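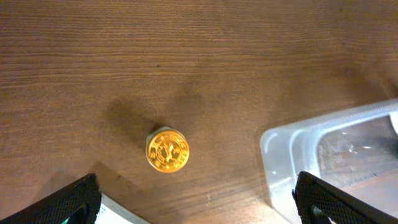 Cleaning and re-oiling a wooden tabletop

These instructions cover solid wood tables with an oil finish. They do not apply to varnished or lacquered tops, which need a different treatment. To find out which you have, put a drop of water on an out-of-the-way part of the surface and leave it for ten minutes. On an oiled top that is due for attention, the water soaks in and leaves a dark spot. On varnish it stays as a bead.

What you need

Washing-up liquid
Two buckets
Lint-free cotton cloths
Abrasive sheets, 240 and 320 grit
A cork sanding block
Furniture oil, clear
A soft brush or a vacuum cleaner with a brush head
A tray for small items

Clearing the table

Take everything off, including coins, keys and anything else small enough to be overlooked. Loose metal is the usual source of fine scratches on an oiled top, as it gets pushed along under plates and papers. Lift each item straight up and put it in the tray. Do not sweep things to the edge with your hand.

Brush along the grain to remove grit. Vacuum any joints between boards.

Washing

Fill one bucket with warm water and a teaspoon of washing-up liquid, and the other with clean water. Wring the cloth out until it no longer drips. Wipe in the direction of the grain, one board width at a time, then go over the same strip with the rinsing cloth. Dry at once. Leave the table for 24 hours before sanding. In a cold room in February, allow 48.

Checking for scratches

Set a lamp at one end of the table, level with the surface, and switch off the ceiling light. Scratches across the grain show as pale lines. Those running with the grain are harder to find, so move the lamp to the long side and look again. Mark anything you can catch with a fingernail, using a small piece of low-tack tape next to the scratch and not over it.

Pale specks are a separate matter. They may be dried spots of paint or wax, or places where the finish has worn through. Try a fingernail first. If the speck lifts, it is on the surface and needs no sanding.

Sanding

Wrap a 240 sheet around the block. Work with the grain in long strokes that overlap by half the width of the block, keeping the pressure even. Extend the strokes well beyond each mark, otherwise a shallow dip will form and will be visible once the oil is on. Six to eight passes are normally enough for a light scratch.

Change to 320 and go over the whole top, including the parts that were not marked. Brush off the dust, then wipe with a barely damp cloth. Let it dry for an hour.

Oiling

Stir the oil; do not shake it. Pour a small amount on to a folded cloth and spread it thinly along the grain. After 15 minutes, wipe off all the oil that has not been absorbed. Any left standing will go sticky and must then be removed with white spirit.

Apply the second coat after eight hours. Very dry boards may take a third. The colour will deepen with each coat, and reddish bands in the grain will become more noticeable.

Oily cloths can catch fire by themselves if left in a heap. Soak them in water, lay them flat outdoors to dry, and only then throw them away.

Using the table again

Light use is possible after 24 hours. Keep water and hot dishes off it for seven days. Stick felt pads under bowls, trays and money boxes before putting them back, and repeat the water drop test every six months.

Text: Merike Kairys. Last checked 2018-06-19.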